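授業 > プロジェクト演習 > 最終報告書 > 建設管理

改修工事における設計変更の記録方法について
オルテンシア・ソサ(Hortensia Sosa)
2023年5月20日
共有 2 コメント 2

1. はじめに

この報告書では、建物の改修工事で設計変更が出たとき、それをどのように記録すれば工事の関係者が同じ内容を理解できるかを調べました。新築と違って、改修では壁や天井を開けてから初めて分かることが多いです。そのため図面の変更が工事の途中で何度も出ます。私の国でも同じ問題をよく聞きましたので、このテーマを選びました。

2. 対象の工事

対象は、ズンドコムにある古い事務所ビルを集合住宅に変える工事です。設計と施工はコレア社が一括で受注しました。延べ面積は673平方メートルです。工事は10月に始まりました。私とフロレンシア・レタマルさんは、現場事務所で変更記録を読ませていただき、担当の方二人に話を聞きました。

3. 調査の方法

コレア社は、変更の記録にドララドフという管理ソフトを使っています。記録は全部で328件ありました。私たちはこれを、発生した理由によって「既存建物の状態」「発注者の希望」「図面の間違い」に分けました。理由が二つ以上ある記録は、最初に書かれている理由で数えました。この数え方は正しくないかもしれませんが、時間の都合でこのようにしました。

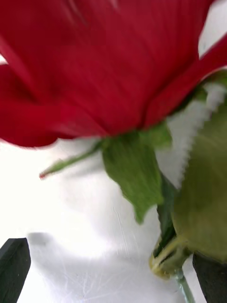

写真1 赤いバラ

4. 結果

一番多かった理由は「既存建物の状態」でした。特に、床の下の配管の位置が昔の図面と違っていたという記録が目立ちます。「図面の間違い」は少なかったですが、決定までに長い日数がかかっていました。担当の方の説明では、誰が費用を払うかを決める話し合いに時間がかかるそうです。

また、記録の書き方は人によってかなり違いました。「前の打合せのとおり」とだけ書いてある記録もあり、その打合せに出ていない人には意味が分かりません。同じ部屋が、図面では番号で、記録では「角の部屋」と書かれている場合もありました。レタマルさんと私は、この対応を調べるために二日使いました。

5. 考察

設計と施工が同じ会社の場合、口頭で早く決められることが長所だと教科書で読みました。しかし、早く決まった内容ほど記録が短くなる傾向が見られました。協力会社のジャブポートは途中から工事に参加しましたので、短い記録では困ったと思います。ただし、ジャブポートの方には直接話を聞いていませんから、これは私の推測です。

改善の案として、記録の最初に部屋番号、図面番号、決めた人の名前を必ず入れる形式を提案します。現場の方に見せましたら、「図面番号は版の番号も必要です」と言われましたので、それも加えました。

6. 残った課題

費用の記録は見ることができませんでした。変更の理由と金額の関係は、次の学期に調べたいです。

指導してくださった先生と、コレア社の皆様に感謝いたします。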